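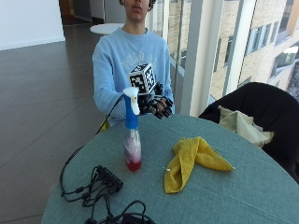

The round table before the guests: cloth, bottle, balloon
Speaker notes, Selamawit Kahsay. Evening meeting at Bikaro, talk starts at 18.30

1. Opening (two minutes, do not hurry)

Good evening. Say my name slowly. I look after the rooms at Bikaro and I prepare them for family parties. Last year we had 134 parties in the small room and 189 in the large one, and for nearly all of them somebody asked for balloons.

Tonight I speak only about the table and what we put on it and over it. I don't speak about food. Food was the February talk, and the notes from it are by the door.

2. The bottle and the cloth

First slide stays on the screen. Point to the spray bottle, the clear one with the white trigger and the blue collar. Ask the room: how much is left in it? Wait for answers. It is red and it is only at the bottom.

A clear bottle is my first advice. You look once and you know if you must fill it before you start. I used coloured bottles for a long time, and I often stood in front of a sticky table with nothing to spray.

Then label. Write on the bottle what is inside, with a pen which does not wash off. If you mix something yourself, write also the month. Never pour a new cleaner on top of the old one. Rinse first, then fill.

Now the cloth. Mine is yellow microfibre. At Bikaro yellow is for tables, and the kitchen has its own colour, and these two do not meet in the washing machine. Fold the cloth in four, use one side, turn, use the next. Wash it without softener. (If somebody asks about temperature: read the label, they are not all the same.)

Spray on the cloth when there is a tablecloth. Spray on the table when the table is bare. People forget this and then they have a wet circle where the cake should stand. For crumbs, no water at all. Shake the tablecloth outside or brush it by hand.

Pass round the two cloths, the new one and the one washed for a year. Let people feel them. Do not talk during this.

3. The balloon

Change slide. Here I can be a little more cheerful.

A large balloon needs a table with nothing sharp on it. Run your palm over the whole surface before you begin, under the edge also. Rings off. Scissors go in the drawer and come back only when the knots are finished.

Do not fill it to the very end. When it becomes hard like a ball it has no patience any more, and a warm room will finish the work for you. I stop when I can still press it softly with two fingers.

One deep colour is enough for a small room. I like blue against a grey or greenish cloth. The order from Jurlow last year was 2,740 balloons in mixed colours, and the pale ones are still in the box.
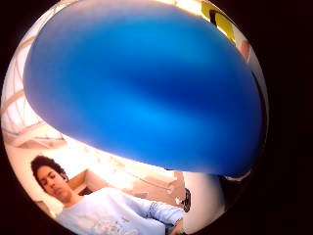
Slamet Yusof has told me that he wipes every balloon with a dry cloth before he hangs it, and that a damp one leaves marks which everybody sees under the lamp. I did not believe him, then I tried both ways. He is right. Dry cloth only, and a clean one, not the one from the table.

Other points, if there is time:
- Fill the balloons the same morning. In the evening before is too early for the big ones.
- Keep them away from the ceiling lamps.
- Small children should not have a balloon without an adult near. Say this clearly. Broken pieces go in the bin at once.
- One balloon held in the arms makes a child happier than a whole arch on the wall. My opinion, somebody may disagree.

Take a sip of water. Look at the clock, it should be near 18.50.

4. Putting away
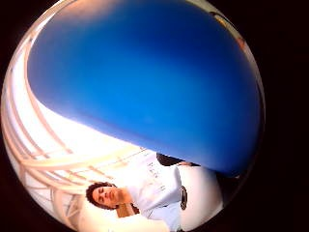 After the party I go in the same order every time. Balloons first, then plates, then the tablecloth, then the bottle and the yellow cloth, and the floor at the end. If you begin with the floor you do it twice. I know it from the Grajales wedding, when I swept three times and went home after midnight.

Balloons I let down slowly with a small cut close to the knot, where the rubber is thick. It is quiet and it doesn't frighten the neighbours. Do not let them go outside, also not for a photograph.

The chairs you can wipe while the tablecloth is in the machine. Look at the backs, there are always fingers on the backs.

5. Questions

Probably somebody asks where to buy the bottles. Mine come from Grolotness, but any clear bottle with a good trigger is fine. Test the trigger in the shop if they allow it.

Probably somebody asks about vinegar. Yes for glass, no for stone. For the wooden tables ask me afterwards, I need to see them first.

Please collect both cloths before people leave.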